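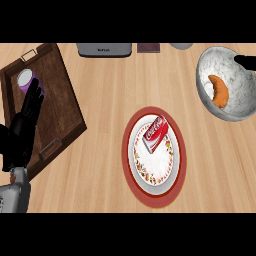

I have been back from the Stullis reunion show for two days and my ears are only now starting to feel normal. What a night!

If you don't know them, Stullis were a five-piece who made two albums of big, shouty, brass-heavy pop, and then just stopped. I wore out my copy of the first one in college. So when a small theater in Bunham put up a listing for one Tuesday night in November, I had my card out before I'd finished reading the page.

The place holds 172 people and it was packed to the doors. I went with my friend Kavitha Kotian, who had never heard a note of theirs and came mostly for the road trip (she knows every word of "Ludotel" now, I've made sure of that). We got there at 7 and ended up close enough to the stage to read the set list taped to the floor, which I tried very hard not to do.

They opened with "Azimi," the slow one, with only Abbas Zamani at the piano and the lights way down. I've always skipped that track a little, I'll admit it. I won't again. He sang the last verse without a microphone and you could hear the radiators ticking. Then the trumpets came in from the back of the room, walking down both aisles, and the whole crowd turned around and yelled.

After that it was pretty much one long party. They played all of the first album, though out of order, and most of the second. Zamani's voice is lower than it used to be and it suits the songs so well, especially "Paper Lantern," which they've slowed down and turned into almost a waltz. The drummer broke a stick, threw it over her shoulder and kept going with one hand until the chorus. Kavitha grabbed my arm so hard I had a mark the next morning.

The show ran almost 120 minutes with no intermission, and the encore was three songs, including a new one! No title yet, or at least they didn't give one. It has a fantastic clapping part in the middle that fell apart completely and got restarted, to huge cheers.
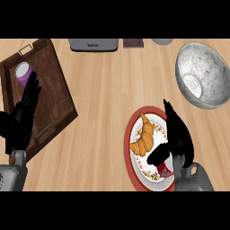

So is there going to be a third album?

Zamani said from the stage that they've been "writing again, slowly," and that was all we got. The woman at the merch table thought there might be more dates in the spring. I bought the T-shirt, the poster and a second copy of the first album to replace my poor scratched one, and we played it twice on the drive home with the windows down, freezing.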